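Household Operations I
Unit 6: The Sink Area and the Washing of Dishes
Course handout, Dustdale campus
Instructor: Matilde Barreto
Laboratory supervisor: Haris Jafri

6.1 Purpose of the unit

This unit covers the arrangement of a small domestic sink area, the order in which dishes are washed, and the care of the surfaces nearby. Students should have completed Unit 5 (Food Storage) before the laboratory session. The written portion of the unit is worth 42 points and the practical portion is worth 200 points.

Students who used the older Memon edition of the course reader will find that the section on double sinks has been removed. The teaching kitchens have single-basin sinks, and all procedures in this handout assume one basin.

6.2 Terms

Staging side: the length of counter where used dishes wait before washing. In this course it is the left side of the sink, unless the student has arranged otherwise with the supervisor.

Landing side: the length of counter that receives washed items.

Nesting: placing one dish on or in another to save counter space. A bowl on a plate is the most common case.

Standing load: utensils placed upright in a bowl, cup or jar.

Backsplash: the wall surface directly behind the counter.

6.3 Before the water is turned on

The basin must be clear at the start. Dishes left in the bottom of a single basin occupy the only space available for washing and rinsing, and they hide knives. Check the drain for food scraps and remove any that are found.

Used dishes are scraped and then grouped on the staging side. Bowls may be nested on plates of a suitable size, one bowl to a plate. Small utensils may be gathered in one bowl as a standing load. Long utensils present a difficulty, as they tip a light bowl when stood upright and roll when laid on the counter. A long fork may be rested across the rim of a bowl for a short time, but it should be the first item washed.
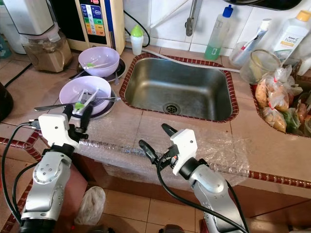
Plastic bowls and plates require some additional attention at this stage. They hold grease more readily than glass or glazed ware, and a plastic bowl that has held an oily dish should be wiped with a paper towel before it is grouped with the others. Where several pieces are of similar color, students should separate the bowls from the plates and look at the underside of each. Residue from a bowl frequently transfers to the plate beneath it, and a plate that was used only as a saucer still counts as a used dish for grading purposes.

6.4 Order of washing

Wash in the following order, changing the water when it becomes cloudy:

Drinking glasses and cups
Long utensils
Small utensils, handled a few at a time
Bowls
Plates
Pots and pans

Do not empty a standing load into soapy water all at once. Hold each utensil by the handle, wash the working end, then wash the handle. Utensils with colored plastic handles should be checked at the joint, where food collects.

6.5 Appliances and cords near the sink

Many household counters hold one or more appliances within reach of the basin. A water ionizer is often kept close to the faucet. Control panels are wiped with a cloth that has been wrung out well, and never sprayed. Consult the maker's instructions before cleaning any other part.

Power cords that cross a counter are to be kept away from the staging side. If a cord cannot be moved, the dishes are. Jars of dry goods are closed before washing begins and are returned to the back of the counter if they have been brought forward.

6.6 Tile and grout

Tiled counters are durable, but the grout lines absorb water and stain. After washing, dry the front edge of the counter and the border of the sink first. Water commonly sits there longest. A border in a darker tile may conceal soap film, and students should run a dry hand along it as well as looking at it. White backsplash tile is wiped from the top down.

6.7 Assignment

Submit a written plan for the sink area in your own residence, naming the staging side, the landing side and the location of every cord. The plan is due 12/3/21 at the start of class. Reports from the partner sessions led by Talha Paracha and Rafia Bhutto are submitted separately.

Reading: Course reader, page 290 to the end of the chapter.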